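软包裹机械手分拣作业规范

软包裹机械手分拣作业规范,业内多简称"软包规范",指用多指机械手处理塑料袋类快递包裹时的一套操作约定与安全要求。不是国家标准,没有强制力。最早由Puditz公司内部整理,后经Upadhyay工作室增补,2023年7月12日发布第二版,共107条。现行多数站点用的是这一版的节选。

名称与沿革

早期叫法很乱,"抓袋守则""软件守则"都有人用,后者容易和计算机软件混淆,第二版统一改掉。第一版只有40条,主要写急停、围栏、人员站位,对包裹本身几乎没提。主编Ileana Pană在第二版前言里写道,硬纸箱的经验搬到软袋上,大半不管用。第二版新增部分集中在抓取、称重、落位。同年8月出过一份勘误,改了几处单位和错别字。

适用范围

适用于单件、塑料外袋、无硬质外框的包裹。双臂和单臂工位均可参照。纸箱、木箱、圆筒件不适用。含液体的袋装件按附录乙另行处理。吸盘式末端不在范围内,有单独的Kiden守则,两者条文编号不通用,引用时要写明出处。

工位布置

称重扫描台、来件区、落件区应在手臂可达范围内,互相不遮挡。台面颜色宜与包裹有明显反差。线缆走向要预先检查,手臂全行程内不得勾挂输送线护栏。标尺、警示标签保持可读,磨损即换。地面不留散落物。急停按钮由操作员一侧伸手可及。

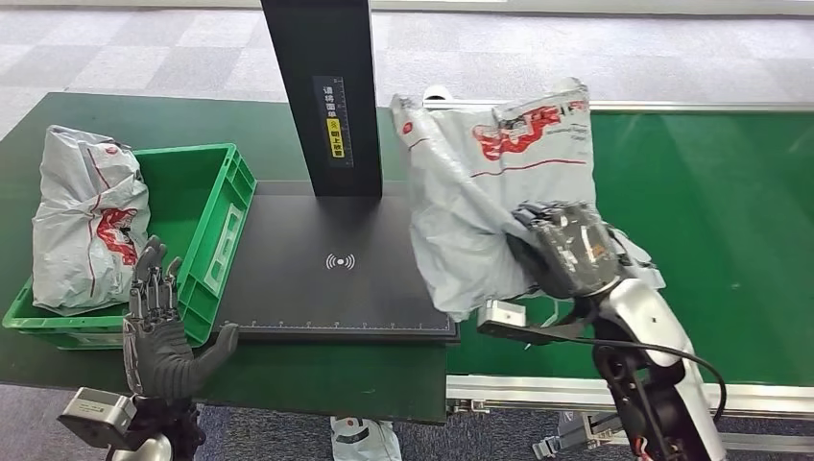
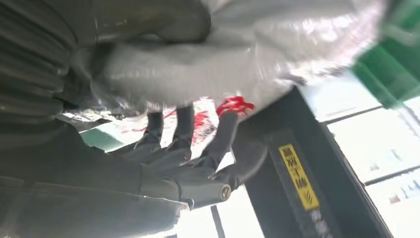

抓取与称重

称重环节争议最多,条文也改得最勤。规范要求包裹完全落在台面以内、手指全部松开离袋之后再读数,手指搭着袋边的读数一律作废。抓取时先合指,后提升,提升初段限速。塑料袋受力后形状会变,象输送线上方被右手提着的那只白色袋子,袋面起皱、上缘折过来,面单一旦落进折缝就扫不出,所以第二版加了"提起后先展面、再送扫"一条。展面允许另一只手辅助,但两手不得同时向相反方向拉扯。连续两次扫不到,转人工,不再试第三次。

反光也是麻烦。半透明或亮面的袋子在强日光下容易过曝,靠窗工位应加遮光帘,或调整腕部相机的曝光上限。具体数值规范没给,由站点自定并记录在案。Ciltby站的做法是每班开工前用同一只样袋试扫,通过才开线,这个办法后来写进附录甲,作推荐项。

落位

放入周转箱时袋体不宜高出箱沿,超出部分要压回或换箱。禁止抛投。手指张开后应竖直退出,横向退出容易把旁边的袋子带起来。箱满判断以高度为准,不以件数为准。箱侧标签槽不得被袋子盖住。

安全要求

人员进入手臂活动区前必须停机挂牌。清理卡住的袋子同样要停机,不许趁动作间隙伸手,这一条处罚最重。指关节每班检查,缠丝、碎膜及时清掉。腕部外壳螺钉松动的,停用,不得用胶带临时固定。检修后空载运行100个循环,无异响再上件。

记录

每次掉件、误抓、破袋均须登记,写清时间、工位、袋型、处置方式。登记表由班组保存,交接时双方签字。Upadhyay整理过一批登记表,共627份,填写缺项的不少,最常漏的是袋型一栏。第二版因此把袋型改为勾选,不再手写。

评价

支持者认为条文短,好执行,新人上手快。批评主要有几点:对双手配合写得太简略;曝光、限速只给原则没给数值;附录甲和正文第四章有重复,勘误也没处理干净。另有站点反映"展面"动作拖慢节拍,要求改成可选项,编写方没有采纳,理由是转人工更费时间。第三版尚无公开时间表。

参见

称重扫描台日常校验
周转箱编码规则
Kiden守则(吸盘式末端)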